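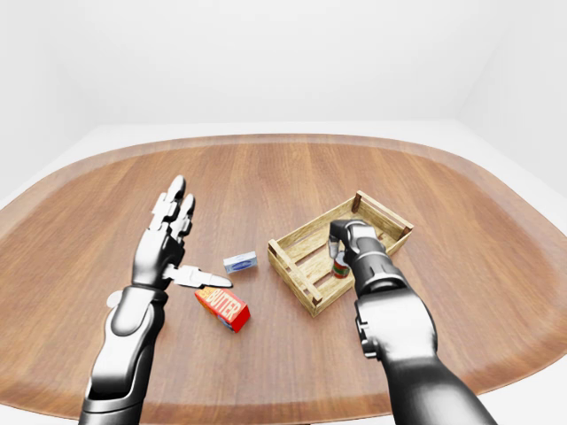

What happens to the people on the packing line when a Rotik goes in? They move to checking, restocking and setting up the next order, and most sites keep the same shift times.

Home | Products | Rotik | Training | Contact

Sat 21 September - by Graça Calado

Rotik is Venard's two-armed packing cell for mixed groceries. Operator training takes 9 hours over 2 days. At Matos, 28 packers now rotate through the cell - lifting is down, screen work is up.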